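Looking after the two-arm cell: what I'd keep and what I'd drop
Last updated 2023-12-20
6 min read

Opening. Thank Sowmya for the slot. Say up front that I look after one cell, the Rasau bench, and that anything I claim tonight comes from that bench. If someone has run twenty of these, I'd like to hear from them at the end.

The pitch we were given when the cell came in: set it up once, calibrate monthly, otherwise leave it alone. I believed that for one September. By the end of the month I had a logbook with 51 entries in it and most of them were cable or mount problems. Very few had anything to do with software, which is where we had put all our spare hours.

(Pause. Ask who keeps a paper log. Expect few hands.)

Mounts first. Each arm sits on its own base plate at the near edge of the table. Everyone checks the gripper when the reach looks off, and I did too. Start at the plate. A small shift down there gets multiplied all the way up the link, and you can spend a morning tuning joint offsets to hide a loose bolt. I have done exactly that. The offsets then had to be thrown away.

My routine: power off, arm supported by hand, try to rock the base. If I feel anything, I tighten, then rerun the reference moves before touching a single number. Kaja Kļaviņa wants a torque wrench for this and a proper table of values. She's probably right. We don't have the table yet, so please don't copy my hand feel and call it a procedure.

Next, cables. Slow down here, it's the part people argue with.

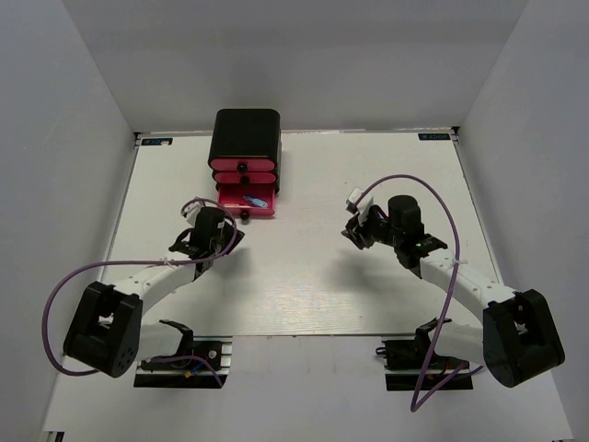 Rasau bench, drawer task. Note the purple cable loops on both arms.

Point to the left arm first. The cable leaves the gripper and swings wide, out past the joint housing, then back down to the base. On the right it goes up and over the white link before it comes down. Two arms, mirrored, and the slack isn't lying the same way on each. I'm not convinced that matters by itself. I am convinced you should know which way yours lie before you start, so that you notice when one has moved.

The usual advice is to tie everything down tight. We tried it. Tied cable looks lovely and then the wrist turns to the end of its range and pulls on the connector. Too much slack and it finds something to catch on. What we do now is run the wrist through its full travel at low speed with one person watching the cable and doing nothing else. 45 minutes for both arms if you're honest about it. People skip it. I've skipped it, and regretted it.

Wiring at the base is exposed on this bench. Some visitors dislike that. I like being able to see a connector without taking a cover off, but I wouldn't defend it in a dusty room, and Arkeck may well tell me I'm wrong.

Now the drawers. The little pink unit with the black knobs is part of the cell as far as I'm concerned, and it gets maintained like part of the cell. Check that each drawer slides by hand before a session. If a drawer binds, the arm gets blamed. We logged a "left gripper fault" against Mulligan's software for most of a week and the drawer was the problem. I apologized to them in writing.

Put the unit back in the same place after cleaning, too. Left of center, toward the back. "Close enough" is how we lost a day.

Numbers, for those who want them: 612 drawer cycles logged since the last rebuild. The supplier's sheet suggests an inspection every 300. I don't trust that figure. It doesn't say what load or what speed, and a cycle where the gripper drags against the knob is a different animal from a clean one. I inspect when the log shows two odd entries in a row, plus at 300, mostly to keep Umard happy.

(If short of time, cut the next bit.)

Auto-calibration. It works when the mounts are tight and the cables are free, so it works best when I need it least. Keep it. Run it last, and save the old values first.

Questions I expect: spare gripper on the shelf, yes, one. Would I buy the cell again? Ask me after the next rebuild. Leave the slide up while people come forward, and hand the log around if anyone wants to look at it.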